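From: Caoimhe Gilmartin
To: turunen-collectors list
Subject: Re: Turunen bolt action, stock bedding and sight questions

Ajith Kurian wrote:

> I picked up a Turunen target rifle in March, the long barrel version
> with the aperture sight. The previous owner fitted a Pranholm stock.
> At 90 meters it groups well for the first 4 shots and then starts
> stringing upward. Is this the barrel, the bedding or me? Also, does
> anyone know if the Kurkard rear sight fits without drilling?

Ajith,

I have owned two of these and both did something similar. I'll take your points in order, plus one you didn't ask about.

1. Stringing. Check the fore-end first. The Pranholm stocks were cut for the lighter barrel, and on the long one the channel is tight near the front band. With the rifle unloaded and the bolt out, slide a strip of paper between barrel and wood. If it stops before the receiver, you have contact. I relieved mine with sandpaper on a dowel and sealed the bare wood afterward.

2. Action screws. Tighten the front one first, then the rear. Mine had backed out on the rifle that strung worst. The original screws have shallow slots, so use a driver that fits properly.

3. Rear sight. The Kurkard goes straight on if your receiver has the dovetail. Early receivers were left round on top and need a base. Prirkudico used to sell one, and I paid 58 for mine, used. Look under the sight you have now before you order anything.

4. Records. I keep my range notes as one file per rifle, and I can send you a blank copy of the sheet. 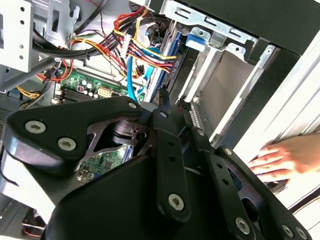

5. Magazine. Late ones have a stiffer follower spring and can drag on the bolt when full. Load one short and see if it feels different.

I would shoot 18 rounds slowly, letting the barrel cool between groups, before changing anything else.

Caoimhe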